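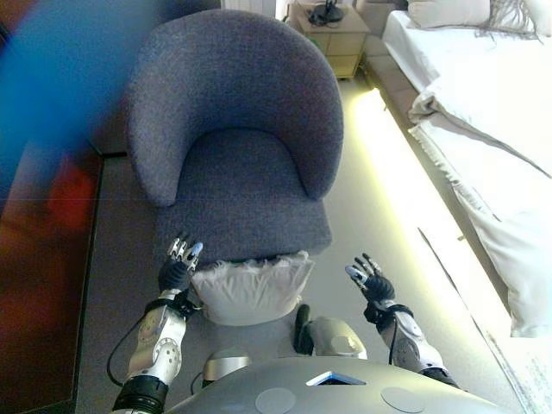
The Bedroom Shift

At Pirnovia, the working day begins with someone making a bed and then deciding how badly to mess up the rest of the room.

The company rents three furnished bedrooms on the second floor of a former hotel in Darnholm. Its robots spend most of the day there, moving cushions, folding throws and putting pillows back where people tend to keep them. Every move is steered by a human operator and recorded. The recordings go to Nallia, the learning system Pirnovia has been building for two years, which is meant to tidy a room it has never been in.

Ayten Erdem runs the collection floor. She used to manage housekeeping for a small chain of guesthouses, and she was hired, she says, after telling the engineers that their practice room looked like a furniture catalog.

"Everything was square to the wall," she says. "No guest has ever left a room like that."

Erdem now writes the daily task sheet. A typical line reads: pillow on floor in front of chair, return to bed, both hands. The operator does it, the room is reset with the pillow at a different angle, and the operator does it again. One complete attempt is called an episode. A good operator finishes 31 in a morning before taking a break, and the team logged 745 usable ones last month on pillows alone.

Pillows get that much time for a reason. A mug has one shape. A pillow has a new one each time it lands, and a shaggy cover hides where the edge is. Two hands pressing in from the sides will hold it, but press too late and it slides out the bottom. Early on, most operators grabbed at the cover, and the system learned to grab at the cover too. Erdem had 668 of those episodes pulled from the set and recorded over again.

Mistakes are not all thrown away. If an operator drops something and picks it up again cleanly, the episode stays in, tagged as a recovery. If the operator drops it and starts over, it goes. The tags are added by hand the same afternoon, while people still remember what they were trying to do.

The lighting is changed too. Curtains are opened or closed, lamps are switched on and off, and the bedding is swapped between light and dark sets. White on white gave the system trouble all spring. The engineers wanted to fix that in software, and Erdem wanted more mornings with white sheets. They did both, and still argue over which one helped.

Operators work in pairs and trade places every 40 minutes. The job is harder on the shoulders than it looks – the arms copy the operator's own, so reaching low for an hour means reaching low for an hour. New hires spend their first week on throws and cushions and don't record anything that counts.

The next step is a room that doesn't belong to the company. Güneş, a family-owned guesthouse an hour up the coast, has agreed to lend two rooms in September, with its own furniture left in place. The plan is to collect 1245 episodes there and then let Nallia try the same tasks without an operator.

Erdem has seen the rooms. The chairs are lower, one of the beds is pushed into a corner, and the carpet has a pattern. She has asked the owners not to move anything.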